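To: Manipulation Methods list
From: Fliravdale Laboratory, data and methods office
Subject: Re: Release of the Tuvirley cup-and-basket set

On Sunday the Kristiansen group wrote:

> We have read the notes for the Tuvirley set with interest. Two points
> are unclear to us. First, are the wrist views and the head view used
> together in training, or is the head view kept for checking only?
> Secondly, the notes give 960 recordings, whereas the results table
> refers to 700. Could the laboratory please confirm which is correct?

Dear list members,

We thank the Kristiansen group for its questions. As they may be of use to others, the reply is sent to the whole list.

Both figures are correct. The set holds 960 recordings, of which 700 were used to train the policy. A further 231 were held back for testing. The remainder were withdrawn after review owing to gaps in the position tracking, and they are supplied in a separate folder for those who wish to study such faults.

On the first point, the policy named Endura is trained on the wrist views alone. The head view is used to check the tracked path of each gripper and does not enter the training at any stage. Recordings are made by a person holding one gripper in each hand, and both wrist views are stored, including that of the hand which is not handling the cup.

We should add that the published results rest on 5 training runs with different starting seeds. The spread between runs was wider than we would like, and the table will be amended in March to show each run separately. Until then, we ask that the mean be quoted with care.

Views from the cup and wire basket task follow.

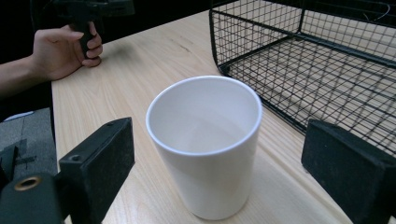
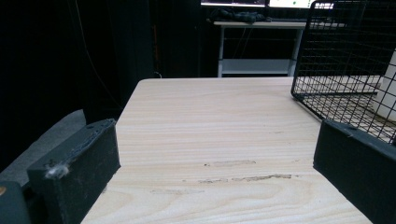
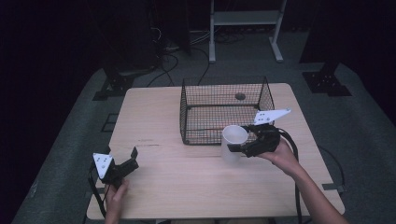
The third is the head view; the others are wrist views.

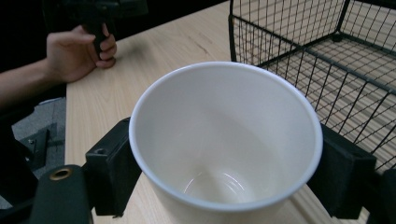 Reading time: 2 minutes

Groups wishing to repeat the work are asked to keep the split as issued. Recordings from one session should not be divided between training and testing, as the table and the background are then shared by both and the score will be too high.

Corrections to the notes may be sent to this list or to the office directly.

Yours faithfully,
Data and methods office
Fliravdale Laboratory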